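About Pedance

Who we are

Pedance is a tableware testing and glaze consulting business based in Golletdale. We work for potteries, importers, restaurant groups and a small number of hospitals and aged care homes. Our work covers food-contact safety, dishwasher durability, thermal shock, chip resistance and colour stability. We don't manufacture or sell tableware, and we hold no interest in any company that does.

The business began as a service bench attached to a pottery supply store. Potters brought in test tiles with crazing or pinholing and wanted to know the cause. Most of the early work was thermal expansion matching between clay bodies and glazes. Commercial clients came later, mainly cafés whose stacked ware was chipping at the foot or marking under cutlery.

We now have 19 staff across the laboratory, the kiln room and the office. The kiln room runs three electric kilns and one gas kiln. The gas kiln is used for reduction firings only and is booked separately.
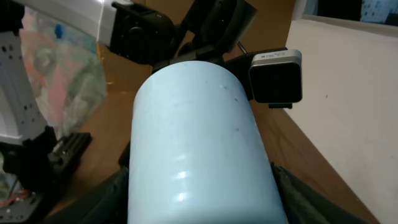 What we test

Leaching. Glazed surfaces intended for food are filled or immersed in dilute acetic acid for a fixed period at controlled temperature, and the solution is analysed for lead, cadmium and any other metals the client asks for. Copper, cobalt, manganese and barium are the usual additions. Studio glazes with high copper content fail more often than clients expect, particularly matte surfaces fired a cone below their design temperature.

Dishwasher durability. Samples are run through a repeated wash cycle in commercial detergent. We inspect at intervals for loss of gloss, fading of on-glaze decoration and roughening at the rim. Underglaze decoration normally survives. Gold and platinum lustres normally do not, and we'll say so before taking the job.

Thermal shock. Ware is heated in an oven and quenched in water, with the temperature difference increased in steps until cracking occurs or the agreed limit is reached. Dye is applied after each step to show cracks that can't be seen otherwise.

Edge chipping. A pendulum strikes the rim at a set energy. Results depend heavily on rim profile, and a rolled rim will usually outperform a cut one in the same body. Clients comparing two designs should send both from the same firing.

Water absorption. Samples are weighed dry, saturated under vacuum and weighed again. Stoneware sold as vitrified is sometimes well short of it. Where absorption is high we recommend a review of the firing schedule before any change to the clay body.

Standard sample quantities are listed on the services page. Plates and bowls should be first-quality production pieces, unused and unwashed. Lids are treated as separate items. Plastic and melamine tableware is accepted for dishwasher and stain testing, but is reported on a different form.

The Lonico index

Lonico is our reference collection of fired glaze tiles. Each tile carries a recipe number, body type, cone, atmosphere and cooling rate. The collection is open to students and working potters on Friday afternoons by appointment, and tiles can be handled but not borrowed. There are 113 recipes in the index at present, with most of them fired on both a white stoneware and an iron-bearing body. Ash glazes are the weakest section - the source material varies too much for the results to be repeated with any confidence.
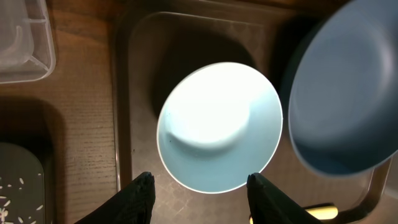
Pale blue bowl with a narrow white rim.

The Um program

Um is our training program for small producers. It runs over three sessions and deals with record keeping, batch control, kiln calibration and labelling. Participants bring a glaze they already sell and leave with a leach result, a corrected recipe if one is needed, and a template for logging firings. Groups are kept small enough for everyone to use the balance and the microscope. The next intake opens in October.

A basic knowledge of glaze calculation is assumed. Anyone who hasn't worked with unity formula before should read the notes on the resources page first.

How we report

Reports state the method, the sample condition on arrival, the measured values and the uncertainty of each measurement. We report a pass or fail only where the client has named a standard or a limit. Opinions on cause are given in a separate section and marked as opinions. Draft reports are not released.

Tested samples are kept for 30 days after the report is issued, then crushed. Clients who want pieces returned should tell us when booking, and freight is charged at cost. Ware that has been through thermal shock or chip testing must not go back into service, including pieces that look sound.

Visiting and deliveries

Deliveries are received at the rear dock in Golletdale on weekdays. Cartons should carry the job number on the outside - unmarked cartons are held in the receiving bay until a job can be matched to them. Visitors to the kiln room need closed shoes. Parking is on the street and is metered until 6 p.m.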